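Hernstead Reading Room - Tables and Fittings

Notes on the furniture after the February refit. The room has 8 tables, supplied by Cinden and finished on site. The gallery covers the surfaces and the small fittings that stand on them. Room and shelving views are on a separate page.

Tops

All the tops were ordered in a pale blond wood to match the window sills. Selection was by grain as well as colour, and boards with strong figure were accepted. The finish is a low-sheen clear coat, applied in two passes with a light sanding between them. A full gloss was tried on an offcut and rejected, as it threw back too much light from the ceiling fittings. Scratches can be treated locally with the same coat. Rings from cups cannot, so mats are kept at the desk.

Cable holes

The specification gives one round hole per top, cut before finishing so that the inner edge is sealed along with the face. Lamp leads drop through to a tray under the table. The trays are 83 mm deep and take a four-way block with its plugs fitted. Covers were quoted for and left out of the order.

Stands

Display stands are the Pusik wire pattern in the gold colour. Each holds one book or a framed card. They are light enough to move with one hand and fold away into the cupboard by the door.

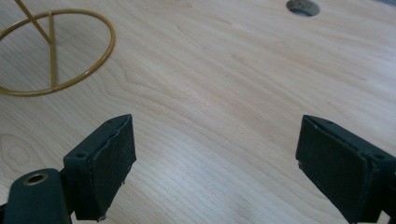

The ring base was chosen over the flat plate version - it hides less of the table and is easier to dust under. A heavy atlas will tip it if set off centre, so the large volumes stay on the sloped rests. Stands should be lifted when they are moved, as the wire will mark the coat if it is dragged.

Care

Wipe with a damp cloth and dry at once. No spray polish. Nseir supplied the touch-up kit, kept in the cupboard with the spare stands - 2 tins of clear coat and a pack of fine abrasive. The next inspection of the tops is due before the summer opening hours begin.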